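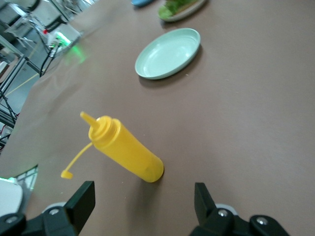

Kitchen & Catering > Storage and Dispensing

Squeeze bottle nozzle keeps blocking with wholegrain mustard

Isdale
Posted 2023-07-15

I make a thin wholegrain mustard dressing for a sandwich counter and dispense it from the usual yellow squeeze bottles with a cone nozzle and a cap on a strap. Smooth mustard flows without trouble. The wholegrain version blocks after a few servings, and when I squeeze harder the plug lets go and I get far too much at once. I have tried thinning it with cider vinegar, which helps the flow but makes the bread soggy. Can the nozzle be cut back, and if so by how much? I would also like to know if the bottles should be stored upright or tip down between services.

14 people found this useful

Fankhauser

The opening is too small for the seed. Whole mustard seeds swell when they soak, and two or three arriving together will form a bridge across a narrow hole. Thinning the liquid does not change the size of the seed, so the bridge still forms.

A cone nozzle can be cut. Take the collar off the bottle first, so that no trimmings fall into it. Use a sharp blade and remove 2 mm at a time, square to the length of the cone. Test with the actual dressing after each cut — water tells you nothing here. Stop when a light squeeze gives a steady line. For soaked brown seed I finished with a 6 mm opening. Smooth any rough edge, then wash the nozzle before use.

Two consequences. The strap cap may no longer seal, as most are made to fit the original tip. The bottle will also drip if it is held tip down, so it has to be stored upright with the cut end covered. Keep an uncut nozzle for the smooth mustard and label the two.

If you do not want to cut anything, pulse a third of the seed in a blender and leave the rest out. It looks much the same on bread.

Girnanari

Just use a spoon and a jar. I gave up on bottles for anything with bits in it.

Riltolico

Agree with Fankhauser on the cutting, with one addition. Part of the problem is drying. Mustard left in the tip forms a skin, and seeds catch on it. After each service, stand the bottle upright, release the pressure so that the contents draw back, and wipe the tip before closing the cap. Every evening, unscrew the collar and clean the inside of the cone with a narrow brush and hot soapy water. The thread under the collar needs the same treatment — old dressing builds up there and stops it tightening.

Do not store wholegrain tip down. The seed settles into the cone overnight and packs.

Filed under: condiments, squeeze bottles, blocked nozzle
3 replies | 18 shares | 1,742 views

Contact us | Terms of use | Back to top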